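The Arm on Bench Four

I got to Stalholm before the shift did, which I regretted, because the coffee machine at Stalholm doesn't get switched on until the shift arrives. So I stood in the lobby with my notebook and read the safety poster. Twice.

Stalholm makes wooden toys and classroom sets, the kind with shapes and pegs and little trays, and it has been doing that in the same long brick building since before I was born. Every set gets packed by color and by shape, and for most of the company's life that meant people at benches with bins on either side of them, grabbing and sorting and grabbing again. They have 367 people on the payroll now. A year and a half ago, in December, they brought in the first sorting arm, and the benches haven't looked the same since.

I'd come to ask what that was like. You read so much about robots taking jobs, or robots saving jobs, and I wanted to hear from somebody whose elbow had been next to one all winter!

Cristóbal Olivares was that somebody. He packed by hand for eleven years and these days he runs what they call the trial room, where new part mixes get tried before they go out to the floor. He's a big, soft-spoken guy who eats sunflower seeds all day long and kept offering me some (I kept saying yes, and my notebook still has shells in it).

"First month, I hated it," he told me. "It stopped all the time. And every time it stopped, somebody came over and asked me what I did."

What he'd done, mostly, was nothing. The software, a package called Filo, was being fussy about parts that touched each other. A person sees two stars leaning together and picks up a star. Filo saw one strange lump and waited for help. So the packers became the help. They'd walk over, nudge the pieces apart, press the button and walk back, over and over, and by lunch they'd done more walking than packing.

I asked if anyone had warned them about that part. He laughed and passed me the seeds.

Things got better once the company that put the system in, Dodavham, started letting the packers set up the test mixes themselves. Cristóbal knew which shapes tumble, which ones hide behind each other, which ones kids' teachers complain about when they go missing. He started writing it all down in a binder. The binder is now fat and blue and has a coffee ring on the cover, and engineers come and borrow it. He likes that a lot, I could tell, though he only shrugged when I said so.

There's a money side too. Trial room work pays one grade up from packing, and three people besides Cristóbal have moved into it. Four packers left in the same stretch and weren't replaced, and the folks I talked to at lunch brought that up before I could. One woman told me she doesn't miss the sore wrists and does miss the talking. With the old benches you had a neighbor on each side. Now she has one, and the arm, and the arm hums.

The target for the floor is 3858 parts a shift. On the day I visited they hit 2167 by the lunch bell, and there was a bit of cheering over by the packing tables – mostly, I think, for my benefit.

After lunch we went back to the trial room, where Cristóbal had a small mix to run. Colored shapes on a board, some of them shoved right up against each other, the way he likes to do it.

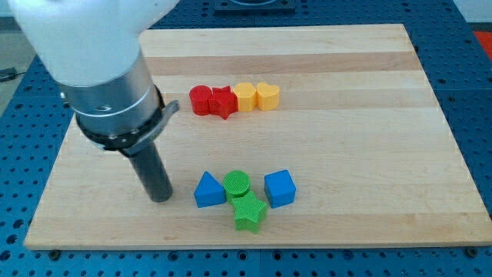
So does the company plan to put an arm at every bench? The plan is to stop at half of them, because the short custom orders change too often to be worth setting up, and those stay with the hand packers.

Cristóbal thinks half is about right. He'd like the next one to go by the window, where the light changes all afternoon and makes everything harder, and he has pages in the binder on that already. Løken, the supplier for the new trays, is sending samples in a different finish, so he'll have to redo some of those pages.

I asked him what he'd tell a packer at another plant who'd just heard an arm was coming. He thought about it through a good many seeds.

"Ask who gets to teach it," he said. "Ask that in the first meeting."

Then the shift bell went, and he walked me out past the coffee machine, which was on by then, and I finally got my cup.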